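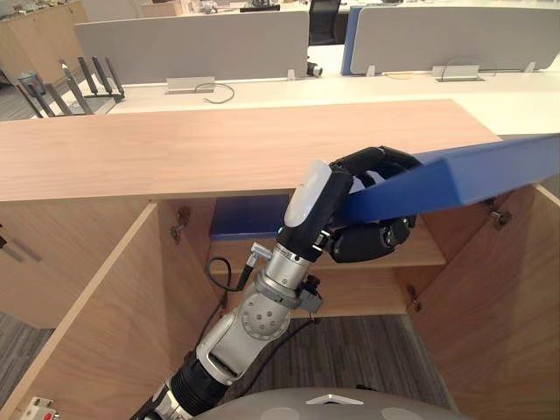
HOME STORAGE AND HOUSEHOLD ORDER, evening course, Prillside
Notes for session 6: Shelves, weight, and what goes where
Instructor: Ayanda Pretorius
Updated June 16, 2018

Bring a tape measure next time. Also the sketch of your worst closet, if you didn't hand it in already.

Recap from last session

Sorting before buying. Most people buy bins first, then fill them with stuff they should have let go. We did the kitchen drawer exercise. Several of you still owe me the after list.

Terms again, they will come up:
Prime space = between knee and eye level.
Dead space = back corners, above the door, behind the pipe.
Turnover = how often a thing comes out and goes back.

High turnover goes in prime space. Low turnover goes in dead space. Whole course in two lines, more or less. Rest is details.

1. Measuring

Inside width, not outside. Measure at the front AND the back, old cabinets are hardly ever square. Write down the smaller number.
Depth: take off the door thickness if the door is inset.
Height: measure the tallest thing you plan to store, add two fingers.
Hinges eat space. So do the little lips on face frames. Gerrit Engelbrecht's handout from the October group has a good sketch of this, copies on the side table, please put them back.

Do not trust the size on the label. A "12 inch" shelf can be 11 and a quarter.

2. Shelf spans and sag

Long thin shelf = sag. Doesn't matter how pretty. Doubling the span makes sag much worse than double, so a center support does more than you'd think. Thickness matters more than width.

Quick test at home: lay a straight edge along the front of the shelf, look for daylight in the middle. If there's a gap, flip the shelf over and lighten the load. Flipping buys time, not a fix.

Books are the heaviest thing most people own per foot of shelf. Then canned goods. Then dishes. Linens weigh almost nothing, people give them the best shelf anyway.

Worked problem from class. Shelf rated for 100 pounds, evenly spread. You have 40 pounds of plates and want to add 2 crates of jars at 40 pounds each. Total is 120, so one crate goes elsewhere. And "evenly spread" means just that, a stack of plates in the dead center is a diffrent case. Put heavy stuff near the supports.
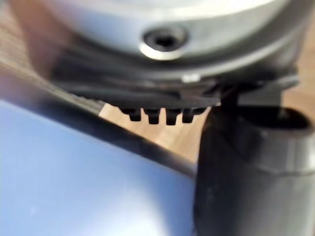 3. Heavy low, light high

You know this one. Everybody knows it, then the stand mixer goes on top of the fridge.
- Floor to knee: heavy, awkward, bottles.
- Knee to eye: daily things.
- Above eye: light, seasonal, nothing glass.
Tall pieces get anchored to the wall. Into a stud. No exceptions in a house with kids, and I'd say none in any house.

Step stool: if you need one, store it next to the shelf you need it for. Not in the garage.

4. Adjustable vs fixed

Adjustable: more useful, a bit weaker, pins get lost. Keep spares in an envelope taped inside the door. Check all four pins are pushed fully in before loading.
Fixed: stronger, stiffens the case, but you're stuck with the hieght.
Common mix is one fixed shelf in the middle, adjustable above and below. Good for pantries.

Case study: the Botha pantry. One deep cabinet, six shelves, everything two or three rows back. Nothing in the back row ever got eaten. They took out one shelf, put in two pull-outs low down, moved baking things to the side. Same cabinet, less food in it, and they could find the rice. Ask yourselves what they gave up. (Full height storage, for one. Pull-outs lose width on each side.)

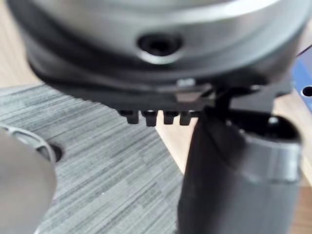 They also labeled the shelf edge, so when the jars got swapped the labels still made sense. Label by category, "grains", "snacks". Too exact and it goes out of date in a week.

5. Reading and homework

Hirkau packet, the part on closets. Skip the bit on hanging rods, we do that later.
Starkeo workbook, exercises 2 and 6.
Pick one cabinet at home. Empty it, measure it, draw it, put back only what belongs. Note what's left over and where it went. One page, handwriting is fine.

Next: closets, hooks, the floor of the closet (why shoes win). Room may change, check the door.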